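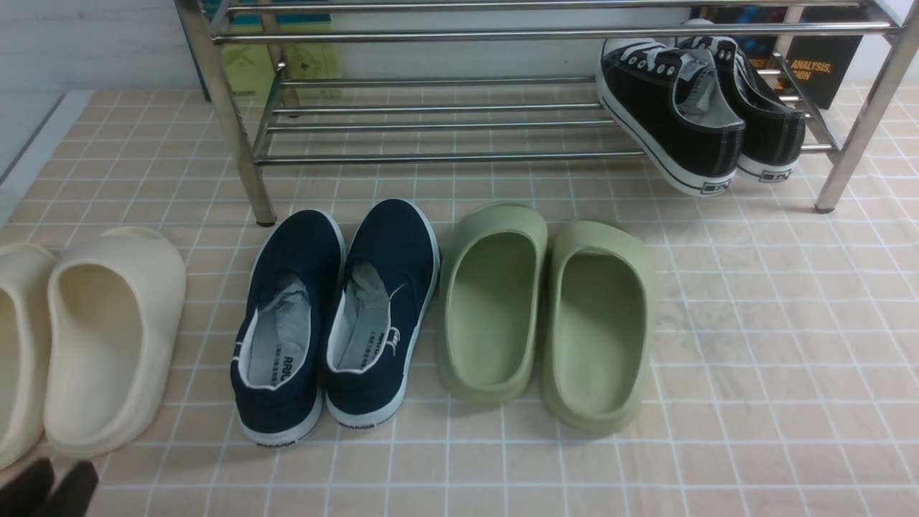
玄关鞋架前的三双鞋，鞋头朝架子，左下角是夹爪。

发件人：Zarmeena Mirani
收件列表：客房与保洁讨论组
主题：Re: 玄关整理交给机器以后，班组怎么排

各位好，

Kamran 上一封信提了几个问题，我按顺序答。原文附在下面，没有全引，只留了我要回的段落。先说明一下，我只管 Memon 这栋楼的白班，夜班和另外那栋的情况请 Daniyal 补充，我说的不一定适用。

> Kamran Farooqui 写道：
>
> 听说 Memon 那边从上个月起，玄关的鞋子归位改由 Plamov 做了，保洁员只做复核。我们这栋七月也要上，班组里有人来问我，我答不上来，所以在列表里问一下。
>
> 第一，它到底能做到什么程度？演示的时候我看过一次，拿的是两双一样的运动鞋，放得很整齐，可是住客家里不会只有运动鞋。
>
> 第二，原来一套房的玄关是算在单套工时里的，现在这部分时间还算不算？如果不算，一个班要多做几套？
>
> 第三，复核算谁的责任？鞋子拿坏了，或者左右放反了，住客投诉过来，记在谁头上？
>
> 第四，Parveen 说你们改了交接表，能不能发一份给我看看。

关于第一个问题。

鞋的种类确实是关键。信头那张图里，地上是三双：左边一双米白色的拖鞋，中间一双深蓝色帆布鞋，右边一双灰绿色的拖鞋。三双都是鞋头朝里、鞋跟朝外，这也是我们手册里写的摆法。架子下层右边还有一双黑色帆布鞋，摆得是歪的。

就这几双来说，难度差得很远。一脚蹬的布鞋有鞋口，夹爪从后跟进去夹住鞋帮，一般没有问题。图里那双深蓝的，鞋里塞着纸团，这种就要注意。纸塞得满，手指伸不进去，它会退回来重试，试过五次还不行就跳过，在 Fokalus 上留一条待办。我们的做法是保洁员去把那双放好，纸不要动，纸是住客的东西。开始那几天有人图方便把纸掏出来再塞回去，被我说过，后来写进了交接表。

厚底的发泡拖鞋又是另一种情况。鞋面是一整块，表面软，夹松了滑，夹紧了会留印子。现在的设置是夹鞋跟那一侧的边，力度调得低，动作也慢。Arsalan 调了好几回，目前浅色的我要求逐双看，深色的抽看。左右两只前后错开一点，不算不合格，这一条 Arsalan 和我争过，最后定的是看着不绊脚就行。

带鞋带的鞋，鞋带散在外面的，一律人来放。系鞋带它不会，也没有打算让它会。高跟鞋和靴子也是人来。

还有架子本身。我们这批房的鞋架是不锈钢管的，横杆之间有空，鞋放上去如果角度不对，前头会往下栽。人放的时候手一摸就知道搭稳了没有，它只看位置，位置对了就松开。歪着搁在架子上的鞋，它有时候也认成已经放好的，不去动。所以架子上层下层都要人过一眼，不要只看地面。架子后面靠墙塞着书、本子、板子之类的，也常见，不归玄关整理管，不要抽出来，也不要往里推。

关于第二个问题，工时。

我知道这是大家最关心的，就把我手里的数写出来。白班现在 37 套房，玄关这部分交出去以后，复核时间单列，不再含在单套工时里。一个人一个班，复核加处理跳过的那些，合计给 19 分钟。这个数是公司定的，我觉得偏紧。遇到家庭房，鞋多，一套就能占去好大一块。

套数没有加。这是上机之前 Parveen 代表班组跟 Hondov 那边谈下来的，条件是试行期内每个班的套数不变，省下来的时间先放在厨房和浴室，那两处本来就一直做不完。试行期结束以后怎么算，还没有谈。Kamran，你们那栋如果还没谈，建议在机器进场之前谈，进场以后再谈，对方会拿现成的工时记录来说话，记录上只有它做了几双，没有你们跟在后面补了几双。

讲到记录，补放的鞋请一定在 Fokalus 里点一下“人工完成”。我们组有几位老员工不习惯，顺手放好就走了，系统里就变成它自己完成的。月底一拉表，成功率很好看，复核时间就有人说可以再压。我不是怪她们，那个按钮藏在第二层菜单里，戴着手套根本点不准。Arsalan 已经提了修改，要挪到首页，还没有改好。

关于第三个问题，责任。

目前的写法是这样：

机器动作过程中造成的损坏，由 Hondov 处理，班组负责在当班内上报，附照片。

摆放不合格而复核已签字的，记在复核环节，不记个人扣分，只做提醒。

未经复核就关单的，按原来的规定办。

第二条我们来回改过几稿。最早的稿子是记个人，保洁员不同意，我也不同意。原来是自己放自己负责，放错了心里有数。现在放的不是自己，签字的是自己，而且只给那么点时间，扣分说不过去。改成现在这样以后，愿意签字的人多了，之前有人是宁可自己全部重摆一遍也不签。

到目前为止，住客投诉有九起跟玄关有关。多数是说鞋不在原来的位置，有的住客就喜欢放在门边，我们给挪到架子前面了。这个以前人做的时候也有，但以前做熟了的保洁员记得住哪一户要放门边，不用住客说。现在要在系统里给那一户加备注，加了备注它就不动那户的鞋。备注谁来加，也是保洁员，也要花时间，这块没有算进那 19 分钟里，我已经提了。

再说一件 Kamran 没问到的事，是人的安排。

我们组原来有两位专做玄关和走廊，年纪都比较大，膝盖不好，蹲下起来一天多少回，自己也说吃不消。玄关交出去以后，有一位转去做复核和布草登记，她本人是愿意的。另一位不愿意，她说看着机器放鞋，比自己放还累，要一直等它，又不敢走开。我陪着看过一个上午，确实是这样。它动作慢，人在旁边站着，想伸手又不能伸。后来改成它做完整层再去复核，不跟着走，情况好一些。她现在做浴室，隔一天换一次复核。

安全方面只有一条硬的：夹爪在动的时候，人不要把手伸到鞋架前面。要停就按停止键，等灯变了再伸手。蹲着擦地的时候最容易忘，我自己也忘过。地砖湿的时候也不要让它进玄关，先拖先干，再放它进去，顺序跟以前是反的，以前是先收鞋再拖地。现在改成人把鞋临时挪开，拖完，再由它放回去。所以你要是问到底省了多少弯腰，这一步没有省，省的是后面一双一双摆齐的那一步。

培训的事，Plamov 那边来讲过一次课，讲的是怎么开机、怎么清错误，用处有限。我们后来自己做了一次，就在一套空房里，把各种鞋都拿来，让每个人看它怎么夹、在哪里夹不住。看过以后，大家复核快了不少，知道该盯哪几样。Kamran 你们可以照做，鞋从员工自己柜子里凑就够了，拖鞋多拿几双。

第四个问题，交接表。

表我单独发给你，列表不收附件。表上一共五栏：房号、跳过的鞋、人工补放、损坏、住客备注。原来还有一栏“机器完成数”，我删掉了，那个系统里有，没有必要让人再抄。如果你们那边的主管要求加回来，请先问清楚他拿去做什么用。

夜班的情况我不掌握。Daniyal，你们是不是还在用旧表？另外上回说走廊灯暗，它认深色鞋经常认错，这个后来是换了灯还是改了时间，也请在这里说一下，Kamran 他们那栋走廊比我们还暗。

还有一点想听听大家的意见。公司问能不能让它把鞋按颜色或者按人分开摆，说住客会喜欢。我的看法是先不要。按人分，它不知道哪双是谁的，最后还得保洁员来认。按颜色分没有什么意义，一家人的鞋本来是混着放的。Arsalan 说技术上可以试，我说先把拖鞋留印子的事解决。有不同看法的请直接回列表，不要单独回我，单独回的我还得再转一遍。

我每天下午三点以后看邮件，急事打班组电话。

Zarmeena Mirani
Memon 楼白班

> Kamran Farooqui 写道（同一封信末尾）：
>
> 另外问一句，复核的人需不需要固定？我这边想轮着来，有人说轮着来记不住。

漏了这条，补在签名后面。我们不固定，但同一个人连着做几天再换，每天换确实记不住哪几户有备注。换班的时候把交接表当面过一遍，重点讲跳过的和加了备注的，其余的看表就行。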